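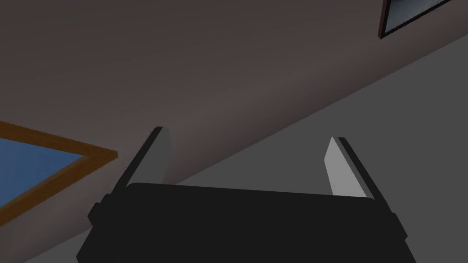
The Flovodness cell is a small robot cell at the Bogale works in Gatgate, used for sorting and packing light goods, and kept in a matching simulated form so that changes can be tried out before anyone touches the real machine. It runs on Wisden control software, and its upkeep is simple enough once you have the knack of it.

Setting up begins with the two-fingered gripper, which is fixed to the wrist with its black palm block squared to the arm. The fingers are then opened wide with nothing between them, and this open position is saved as the starting point for everything that follows (a step well worth doing slowly!). The wrist view is checked at the same time, and it is quite usual for walls and surfaces to look slanted while the gripper itself stays nearly upright.

The flat inner plates of the fingers wear first and are looked over every 400 cycles or so, with a fuller service at 888. In the simulated cell the plates can look quite different in shade, one pale and one a good deal greyer, and this is left alone. On the real machine, the finger bolts are tightened in turn, a little at a time, and the open position is saved again afterwards.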